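Thread, long one – everything I know about Piltbridge Lantern Night in July, because my inbox is full and I can't keep typing the same answers

Free. No tickets. No sign up. You just come. 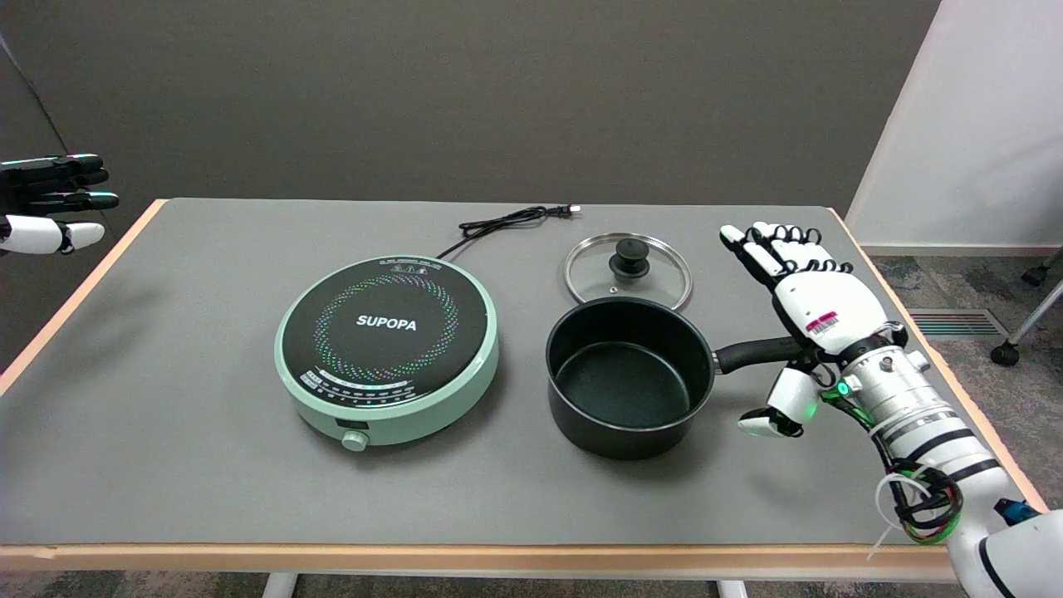 1/ WHERE
Skumcombe Hall, the brick one behind the library. NOT the rec center, that was two years ago and people still drive there. Use the side door on the parking lot side, the front steps are being redone and there's orange fencing all over.

2/ WHEN
Doors 4:30pm. Crafts til 7. Parade lines up 7:45, steps off at 8:15 or whenever the drummers are ready. Done by 9:30. If you only want the parade come at 7:30 and skip the hall completely, that's fine, lots of people do

3/ WHAT YOU MAKE
Paper lanterns, mostly. Three kinds this year: the folded one (little kids, ten minutes), the balloon one (messy, glue, takes an hour plus drying) and the willow frame one, which is for ages 10 and up and honest to god needs patience

4/ If you want to do the willow frame get there when doors open. We have 13 kits. That's it. When they're gone they're gone and I will not be able to find you one, please don't ask me with the sad face

5/ Folded ones we've got 500 sheets cut. Cut by me. And my sister. My hand hurts. Colors are yellow, orange, a pretty deep blue and a green that came out more like pea soup than I wanted. Kids love it. Whatever

6/ Do the balloon lantern FIRST if you're doing two. It has to sit. There's a drying rack along the stage with fans on it. Put your name on the tag before you hang it up, last summer we had a whole row of orange ones and three families each sure the same one was theirs

7/ LIGHTS
Battery tea lights only. We hand you one at the door when you leave for the parade. No real candles, even if your grandma did it that way. Fire marshal was clear and so am I

8/ Glow sticks OK. Fairy lights OK if the battery pack is small, the big packs pull the whole thing sideways and then you're carrying a sad sideways moon for a mile

9/ AGES
Everybody. Kids need a grownup with them the whole time, please, it isn't drop off. Teens can come alone from 13 up. Grownups with no kids – yes you can make a lantern, you don't have to borrow a nephew

10/ THE ROUTE
Out of the hall lot, left on Mill, down to the river path, over the footbridge, around the bandstand and stop on the grass. Flat the entire way. Strollers and wheelchairs fine. The gravel bit by the boat ramp got paved in spring thank goodness

11/ Short version for tired legs: wait at the bandstand. Benches there. The parade comes to you. Bring your lantern down by car, there's a drop off circle, just don't park in it

12/ PARKING
Library lot fills up by 5. School lot is open to us after 4. Street parking on Mill closes at 7, they do tow, they towed my brother in law

13/ MUSIC
Skarnadlow is back!! All the drums plus the two accordions. They play at the hall door while we line up and then walk in front. If your kid hates loud stuff go toward the back, it's much quieter back there and you get the ukulele people

14/ THE BIG LANTERN
So every year there's one giant one. Last year the heron. This year Adalberto Meireles is building it and he won't tell me what it is. I've seen a leg. Might be a leg. It's in his garage under a sheet and it had to be made in pieces to get out the door

15/ He does need carriers. Four grownups, okay with holding a pole over your head for most of an hour. Not heavy, he says, but he's also a guy who carries a canoe for fun. Message me if you're up for it

16/ FOOD
Cavalcanti truck is parked by the side door from 5. Empanadas, corn, lemonade. Cash or card. Bake table inside is pay what you like and the money goes to next year's paper and glue

17/ Water jugs by the sinks, bring a bottle. No food at the craft tables please. Glue + powdered sugar. I've seen things

18/ WHAT TO WEAR
Something you don't care about. The paste washes out, the blue dye does not. We've got old shirts to throw over but the small sizes go fast. Real shoes for the river path, and bug spray, put it on BEFORE the bridge

19/ RAIN
Drizzle we go. Clear bags for lanterns at the door. Real rain we parade inside the hall, lights off, around and around, and to be fair the year we did that the kids said it was the best one. Thunder = crafts only, no parade. I'll post here by 3pm either way

20/ Quiet hour – 4:30 to 5:30 in the small room, no music, fewer people, same crafts. Anyone can use it, you don't have to explain. Go through the main room and it's the second door on the right

21/ HELPERS
Still short for setup at 2pm (tables, taping paper down) and short for cleanup, which is the one no one wants. Cleanup gets leftover empanadas. I'm not above bribing

22/ Also need: clean jam jars, clothespins, newspaper, those wire hangers from the dry cleaner. Leave in the bin inside the library entrance. No more egg cartons!! We have so many egg cartons

23/ "Can I bring a lantern I made at home" YES. Please. Last July 243 lanterns crossed the bridge (the scouts stood there with a clicker) and a lot of the best ones were home made. There was a toaster. It had toast

24/ "Can I bring my dog" To the parade sure, on a leash, not the hall. Drums are loud, you know your dog

25/ "Is there a prize" No. We tried it once and there was crying, some of it from dads

26/ "Do I have to walk with a lantern or can I just watch" Watch! Best spot is the far side of the footbridge, left bank, you get the reflections. Get there by 8 if you want the railing. And please keep phone flashlights off while they cross, it really kills it

27/ "Can we take pictures" of your own people all you like. Ask before you take somebody else's kid. There'll be a table with stickers if you don't want to be in the group photo, just wear one and we'll keep you out of it

28/ "My kid made one at school already, do they need to come to the hall" Nope. Meet us at the lineup at 7:45. Come over to the drummers and somebody in a yellow vest will hand you a tea light

29/ Lost kid plan: yellow vests. Tell your kid yellow vest. We also write your phone number on a wristband at the door if you want one, takes two seconds

30/ Lost LANTERN plan: bandstand steps, after. I hold on to them for a week then they go in the libary window

31/ Willow frame people, since three of you asked already – the wood's been soaking so it bends, tissue goes on with thinned glue, brush it from the middle out. Don't pull it tight. It shrinks up by itself. If it rips just patch it, you can't see it once it's lit

32/ Folded one can be made at home too if you can't get here. Heavy paper, fold long ways, cut slits from the fold and stop a thumb short of the edge, open it, roll it, staple top and bottom, strip of paper for a handle. Tape if the kid is little

33/ Bathrooms: hall until 8, then the ones by the boat ramp. There's usually a line so go before lineup. Tell your kids. Tell yourself

34/ I think that's all. If I forgot something reply on this post not the others, I lose the others. Carriers and cleanup people message me direct

35/ OH and bring back the yellow vests from last year. You know who you are. I'm short 2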